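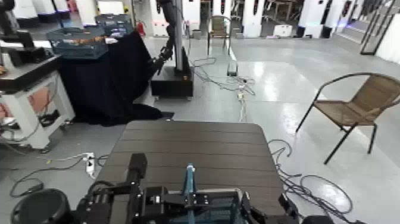
Our big room at Cirndale: slatted table at the front, blue crate on the black cloth

Room assistant wanted, part time, Jenbridge

Posted July 2020

Hello! I'm Josefina and I look after the rooms at Cirndale. I've been doing all the setting out and putting away myself since the spring and it's got to the point where I need another pair of hands, so I'm looking for someone who likes getting a room straight and doesn't mind doing it all over again the next day.

It's 11 hours a week, spread over 3 mornings. Which mornings is up for discussion and I'm happy to fit round school runs or another job if I can. We'd like you to start in September.

What you'd be doing

Mostly tables, crates, cables and floor. People use the room for practical work of all sorts, and everything gets moved from where it was and then left wherever it was last needed. You'd come in, look at the sheet for the day (I write it the evening before, my handwriting is all right) and get the room to match it.

The dark brown slatted table is the one you'll get to know best. It's wood and it gets a proper wipe, in between the slats as well, and small things do fall through them so have a look underneath before you sweep. It's a nice table and I'm a bit fussy about it. No cups straight on the wood, please.

Then there's the table with the black cloth. The cloth should hang right down to the floor and it shows every bit of fluff, so it gets brushed each time and taken off for a wash when it needs one. The blue plastic crates are for the loose bits and pieces. You'd be emptying them, checking what's in there against the list, and packing them again so the next person can find what they want. If you're the sort who repacks the shopping at the till you will enjoy this part very much.

Cables! There are a lot of them, and they end up all over the floor. Spare ones want coiling, tying and hanging up. Anything plugged in stays plugged in until you've asked me or Brenda, and that goes for the power strips too, even the little white ones that look as if they're doing nothing. Once you know which is which you can run the loose ones along the edge so there's a clear way to walk through.

The floor is pale grey and shiny and every footprint shows under the lights. Dry mop first, then a damp one, hardly any water, and go round the cables instead of over them. I've tried three kinds of mop and we've settled on the flat sort. Please also keep the space by the fire extinguisher clear. It's against the back wall and people do love to park things near it.

The rest is odds and ends: topping up the cleaning cupboard, signing for parcels, labelling shelves. We've got a run of shelves in the back store called the Cestier shelves (I don't know why, they were called that when I came) and they badly need sorting. 146 labels, all to be redone. I've bought the biscuits for that already.

Who would suit

You don't need any certificates or experience in a workplace like ours. If you've worked in a school, a café, a village hall, a stockroom or just run a busy house, you'll have done most of this. You should be fine with bending, a bit of lifting and being on your feet for the morning. Bigger lifts are always done by 2 people, so you won't be hauling tables about on your own.

I'd like someone who puts things back in the same place each time and who'll tell me if something's broken or missing. Things get broken, it's not a drama, I just want to know before the next lot arrive. You'll also need to be all right with asking people before you touch what they've left out - sometimes a muddle is a muddle and sometimes it's halfway through being used.

The practical bits

The post is paid by the hour, with paid holiday, and you'd be employed by Paju, who run the building. Gloves and an apron are provided. Wear flat closed shoes. The bus from the middle of Jenbridge stops over the road and there's a rack for bikes.

You'd do your first couple of weeks alongside me, then Brenda Mansilla on the front desk is your person if I'm out.

How to apply

No form. Write me a letter or a note, a page at most, telling me what you've done before and which mornings you could manage, and hand it in at the desk marked for Josefina Sosa. Put a phone number on it. If you'd like to see the room first, ask Brenda and she'll find a time for me to show you round.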